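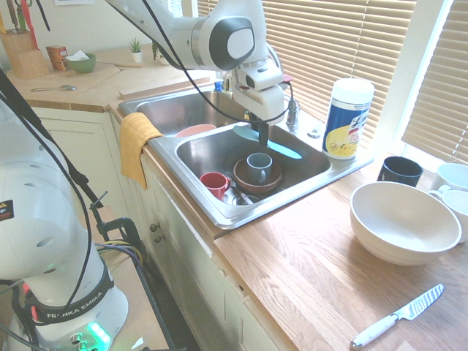

December 2019

Quick one tonight, I have to be up at five.

Finally finished the Hrynyshyn book on water treaties. Took me most of November. Petro Hrynyshyn, if you haven't run into him, is the one who thinks every river shared by two countries needs a court of its own. Not a commission. A court, with judges and fines and the whole thing. I went in rolling my eyes and came out maybe 60/40 on his side, wich surprised me.

The Birkano chapter is the best part. Upstream wants the dam, downstream wants the silt, and the treaty they signed runs to 967 pages and never says who pays if either one walks out. 967! I read the annexes so you don't have to. Annex 2 is mostly maps.

Where he loses me - enforcement. Who sends the bill? He waves at the UN and moves on. Zlata Kostiuk went after him for this in her talk at Flanden and I think she had him. Her point was that small states sign these things for the loans and will keep signing them, court or no court. Roughly 3000 families were moved for the Birkano reservoir and they get two paragraphs in his book. Two. She gave them half her talk.

Still worth reading. Skip chapter four unless you like procedural history (I do, a little, and I still skimmed).

Next up is the Kostiuk collection, the one on border towns, if the library ever gets it back from whoever has had it since the summer. Then climate finance, probbaly. Send me titles. Nothing with "crossroads" in it please.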